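4.2 Call Quality and Sign-In Testing

The second phase of the project compared two tablet calling apps, Duvia and Pluva, on the campus wireless network at Skonderholm. The team placed 40 test calls with each app over six days. All calls used the same pair of tablets and the default video settings. The logging script, written by Cosmin Ghiță, saved 1,439 entries, which were then sorted by app and by type of fault.

Dropped audio was the most common fault in both apps. Duvia recovered faster after a weak signal, but its picture stayed blurred for longer - a result the team did not expect from the first phase.
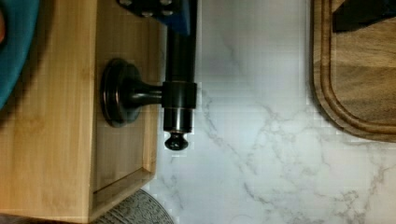

Figure 7. Dark bronze rod and holder on a bamboo box.

Sign-in was tested separately. Pluva asked for a password again whenever the tablet moved between access points, and 22 entries in the log come from this fault alone. The Merrick build of Duvia kept the user signed in but did not always update the contact list.

Group calls were left out of this phase. The Thursday session was repeated after a router update, and only the repeat is included in the totals. Settings for both apps are listed in Appendix B.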